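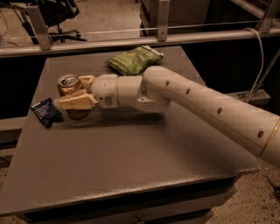
**To:** ernholm-house
**From:** Chanida Klinhom
**Date:** 2018-08-15
**Subject:** Re: Snacks and the gray table

Dear all,

Thank you for the answers to my first message. I reply to the last one inside the text, so it is easier to follow.

> Can we please decide what happens with things left on the table? Last month I threw away a bag of chips and then someone was looking for it. Also I would like to know if we continue with Karko or not. Their last bill was 2,148 and I did not think we eat so much.

About the bill first. The amount of 2,148 is for the whole time from January, and 869 of it is only drinks. I checked it twice with the delivery papers. I would like to stay with Karko until the end of the year, and then compare with the price from Suwannarat. 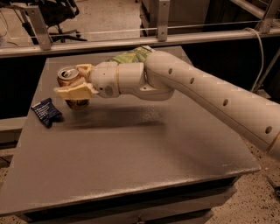

For the things left on the table, I suggest a simple rule. A closed bag or packet goes back to the shelf in the evening, and anything open goes home with its owner or in the trash. Small packets are easy to forget, like the dark blue one with the white print, and a person who comes in the morning cannot know if it is still wanted. Please write your name on what you want to keep.

> And who wipes the table? It has marks again.

I wiped it with a damp cloth and warm water, and some marks stayed. They are in the paint, I think, and I don't want to rub more with the hard sponge. If somebody has experience with painted tops, please write to me.
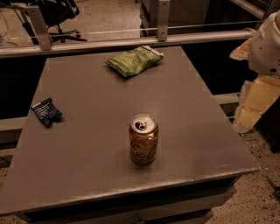
Cans are another question. Please pour out what is left in them before they go in the bag for metal. The bag at the back door holds 9 kilos, and with full cans it will break – it happened already in the Mumton kitchen, and the floor was sticky for days.

> I would also vote for fewer chips and more nuts.

I have nothing against nuts, but two persons in the house cannot eat them, so they must stay in a closed box with a label. Karko sells a box of 300 grams.
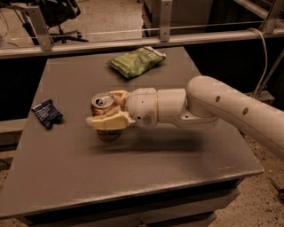
I can add one to the next order and we will see how fast it is finished. The chips I would keep as they are. If you want a change in the drinks, please answer to the list and not only to me, so the others can read it too.

With kind regards,
Chanida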